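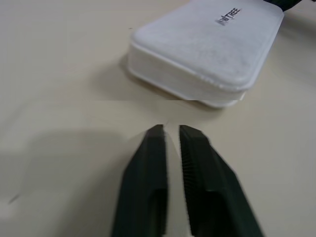
Chapter 7
Names on the Screen: Credits and Billing

What this chapter covers
The difference between a credit and billing
How the order of actors' names is decided
Size, position and the single card
Credits at the end of a film
What happens when a name is wrong or missing

Words to learn in this chapter: billing, card, single card, shared card, main titles, end titles, crawl, cameo, uncredited, stage name.

7.1 Before we begin

In Chapter 6 we followed an actor from the first audition until the last day of shooting. The work in front of the camera was finished there, but one question stayed open, and I promised to come back to it. How will the audience learn the name of this actor?

Most people who go to the cinema give very little attention to names. They read the two or three at the beginning, while they find a comfortable position in the seat, and they leave when the end titles start. For the people whose names are written there, the matter is quite different. An actor may accept a smaller fee in exchange for a better place in the titles. An agent may spend more days on the order of the names than on the money. I have seen a friendship of many years become cold over the word "and".

Students of film and students of the entertainment press both need this chapter. If you want to write about actors, you must be able to read a title sequence in the same way as an accountant reads a balance sheet. It tells you who was important to the production at the moment when the contracts were signed. Please notice the last part of this sentence, as it will be useful in section 7.4.

7.2 Credit and billing

The two words are often used as if they had the same meaning. In this book we keep them separate.

A credit is the statement that a person did a certain work on a film. "Costume design by", followed by a name, is a credit. A line in the cast list with the name of a character on the left and the name of an actor on the right is also a credit. It is a matter of record, and it should be true.

Billing is the manner in which the credit is shown. It includes the place in the order, the size of the letters, the time on the screen, whether the name stands alone or with others, and whether it appears on the poster. The word comes from the theatre, where a printed sheet called a playbill was put on walls to bring in the public. The manager put at the top the name which he hoped would sell the seats.

An actor may therefore have a correct credit and poor billing. The opposite case is also possible. A famous person who is in the film for four minutes can be given a card alone at the end of the cast, and an actor who is in every second scene is placed in the middle of a group.

7.3 The case of The Ferry to Grudarov

We shall use one film through the whole chapter, so that you do not have to learn a new story in every section. It is a drama of modest budget with the title The Ferry to Grudarov. Grudarov is a small port at the mouth of a river, and the story takes place there during one December. The production company was called Jokeck.

There are three main parts. Ania is a young woman who returns to the port after the death of her father. Captain Wang owns the ferry and wishes to sell it. The third part is Ania's aunt, who has only a few scenes, but these are the scenes that people remember.

Ania was played by Shoshana Calloway. At that time she was known from television, where she had played a nurse in a long hospital series, and this was her first leading part in a film. Captain Wang was played by an older actor with a long career and many prizes. The aunt was played by a stage actress whom the director admired very much, and who had said no to him twice before.

Already you can see the difficulty. Calloway had the largest part. The older actor had the largest name. The stage actress had agreed to come only if she was treated with respect, and her agent understood respect as something that can be measured on a screen. The written messages about the billing of these three people, between the agents and Jokeck, came to 445. The written messages about their fees came to 60.

7.4 Who comes first

There is no law of nature in this matter. Over the years, producers and agents have made some customs, and most films follow one of them.

The first custom is order by importance. The actor with the largest part or the greatest fame has the first card. It is simple if both things belong to the same person, and often they do not.

The second custom is alphabetical order. It is common in films with many parts of equal weight. It gives peace, although actors whose names begin with a letter near the end of the alphabet do not always see it as just. When the order is alphabetical, some productions say it openly with a short line such as "in alphabetical order", so that no reader of the titles draws a wrong conclusion.

The third custom is order of appearance. Each actor is named in the same order as the characters enter the story. You will meet it more frequently in the end titles than at the beginning. It has one weak side, which is that the editor can change the order without wanting to, by moving a scene.

A fourth solution is used when two stars refuse to be second. Both names are put on the screen together, one on the left and lower, the other on the right and higher. The eye reads from left to right, and so the first actor can say that he is first. The eye also reads from top to bottom, and so the second actor can say the same. On posters you may find this arrangement too, and sometimes the faces under the names do not correspond to them, which confuses people who are waiting for a bus.

In The Ferry to Grudarov the older actor received the first card. Calloway received the second card, in letters of the same size and for the same number of seconds. Her agent had asked for the first place, and gave it up in return for a promise about the poster: her face had to be at least as large as his. The contract was signed before the shooting, when she was still "the nurse from television". By the time the film was shown at its first festival, her series had been sold to many countries, and the journalists wrote about it as her film. The titles said something else. Both were right, each for its own date.

7.5 The last position

It may surprise you that the end of the list is a place of honour. The middle is the place which an agent wants to avoid.

The last name in the main cast is usually introduced by a small word. "And" is the most common. "With" is placed before a name or a small group, commonly just ahead of the "and". Sometimes the name of the character is added, and we read "and" with the name of the actor, followed by "as the Judge" or "as Grandmother". Such a card tells the audience that a person of high standing has come to join the company for a part of limited size.

The stage actress in our example received precisely this. Her card was the last, it was a single card, and it used the word "and" before her name and "as the Aunt" after it. She remained on the screen one second longer than the two leading actors. Her agent had not asked for this second. It came from the music, which had a long note at that place, and the editor liked the two things together. The agent of the older actor noticed it, wrote to the company, and after a week the note was shorter.

7.6 Single cards and shared cards

A card is one picture of text in the titles, before it changes to the next one. The expression remains from the time when the words were really painted on a card and filmed. If the card has one name, it is a single card. If it has two or more, it is a shared card.

For a young actor, the first single card is an event, and many can tell you the year. Calloway kept a printed copy of hers in a drawer together with her first contract, a page for a single day of work as "Girl in Queue". In that first film she had no card at all. Her name was in the end titles, in the crawl, between a waiter and a man with a dog.

The crawl is the long list that moves from the bottom of the screen to the top. In The Ferry to Grudarov it has 492 names. The film was shot with a small crew, so the number may seem high to you, but it includes the people of the sound studio, the drivers, the musicians, the office of the company and the residents of the port who lent their boats. One person at Jokeck had the duty to check each name against a signed form. In the next section we follow her work, and we look at one mistake in the spelling of a surname which cost the company 3,000 pounds to repair.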